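Search this board
Enter keywords
Advanced search
Print this thread | E-mail this thread

Egg count reduction test: is my result real?

tarnfield_ewe
Good evening to all. English is not my first language, so please ask if something is unclear.

I keep 27 ewes on permanent pasture. In March I treated them with a white drench, and I wanted to know if it still works here. I took dung samples before the treatment and again two weeks later, and I counted them myself with a Satier slide. The mean before was 600 eggs per gram. The mean after was 100. I was pleased with this, but my neighbor says it is a bad result and that I have resistant worms. My question is, can I believe my own numbers? I sampled only part of the flock, and it was not exactly the same animals both times.

Print post | E-mail post

wormcounter
Your neighbor is probably right, sorry. If the drug works as it should, you want almost nothing left two weeks after a benzimidazole. A drop from 600 to 100 looks big when you write it down, but a lot of adult females are still in there laying. I would call it suspected resistance and stop using this group as your main drench until you have tested again.

Did you weigh them?

Print post | E-mail post

tarnfield_ewe
No, I did not weigh them. I estimated the weight by eye, and I gave all of them the dose for the average ewe.

Print post | E-mail post

dag_and_crutch
Well there you go. You dosed to the average, so the heavier half of the flock was underdosed. Before anybody says "resistant" I would like to see the test done with a proper dose and with a gun that was checked against a measuring cylinder. Mine was giving short for a whole season and I had no idea. People on this board jump to resistance far too fast.

Print post | E-mail post

wormcounter
I don't jump. A small underdose of a drench that is fully effective would still remove most susceptible worms. The dose on the label has some margin in it. I agree that the test should be repeated by weight, but I would not go into summer thinking that everything is fine.

Print post | E-mail post

dag_and_crutch
"Some margin" depends on how wrong the guess was. People guess low with ewes, always. We will not agree on this, so let her do it again and see.

Print post | E-mail post

hillside_slides
Can I ask about the counting itself? What is the smallest number the slide can show? Each egg you see under the grid is multiplied by a factor, and with the coarser methods one egg more or less changes the result a lot. If most of your "after" samples had only an egg or two on the grid, then the 100 has a very wide range around it. I would not put much faith in the mean without seeing the single animals.

Also, how did you handle the samples? Warm dung in a closed bag on the dashboard is not the same as dung in the fridge. The eggs start to develop and hatch, and then you count too few.

Print post | E-mail post

tarnfield_ewe
Thank you, this is very useful. The first samples I counted on the same afternoon. The second samples I took on Sunday and they stayed in the fridge until the next evening, in bags with the air pressed out. After treatment most ewes had zero or close to it, but a few had over 200, and these few make nearly all of the mean. I did not think to say this before.

I enter everything in Flekosico and it gives me only the mean and the percent – the single results are there, but you have to go into each animal to find them.

Print post | E-mail post

hillside_slides
That changes the picture somewhat. If a few ewes carry nearly all the eggs, I would look at those ewes first. Were they the biggest ones? Did one of them spit? It is quite common that an animal gets half the dose on the floor and nobody sees it in the race. Resistance in the worm population would normally show in more of the animals, since they all graze the same grass.

Print post | E-mail post

wormcounter
Normally, yes, but egg counts are never spread evenly in a flock. A few animals carry high counts even in the "before" samples. So I would not use this as proof that the drug is fine.

Print post | E-mail post

birkett_north
We had nearly the same argument at Birkett (it is a hill farm, some of you know it). What settled it was sending a pooled sample to Castelora for larval culture, so that we knew which species came through the treatment. It was nearly all Teladorsagia after the white drench. Before that we had been arguing about numbers all winter. The culture costs more than the count, and it is slow, but you learn something that the slide can't tell you. Most strongyle eggs look the same under the microscope.

One warning: don't keep samples for culture in the fridge. If you have Haemonchus, the cold can kill the eggs and it will look as if you don't have it.

Print post | E-mail post

tarnfield_ewe
I did not know this about the cold. So the fridge is good for counting and bad for culture? Then I must take the samples in separate bags.

Print post | E-mail post

birkett_north
Yes. Cool room is fine, post them the same day, early in the week so they don't sit in a depot.

Print post | E-mail post

dag_and_crutch
I will admit the species thing is worth paying for. I still say weigh them first. Borrow a crate if you don't own one, dose to the heaviest in the group, hold the head level and put the nozzle over the back of the tongue. Then take the same ewes both times and write down the tag numbers. Half of the bad tests I have seen were different sheep before and after.

Print post | E-mail post

wormcounter
On this we agree, for once.

Print post | E-mail post

tarnfield_ewe
Thank you to everybody. My plan is now as follows. I will borrow the crate and weigh every ewe, check the gun with water, and dose to the heaviest. Before the treatment I will sample only ewes that I can find again, and I will count each one separately and keep the list on paper as well. From the same ewes I will fill a second bag for culture and this one will not see the fridge.

I am still not sure which drench to use if the second test is also poor. My vet prefers the yellow one – it has not been used on this farm for many years, as far as I can find in the old medicine book.
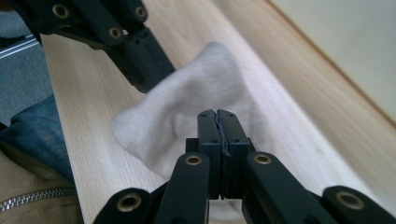 With the yellow drench I would have to sample earlier after treatment, after one week and not two, so I will ask the vet to confirm the day before I start. I will write the new counts in this thread, with the single animals this time.

Print post | E-mail post

Print this thread | E-mail this thread
Search this board
Enter keywords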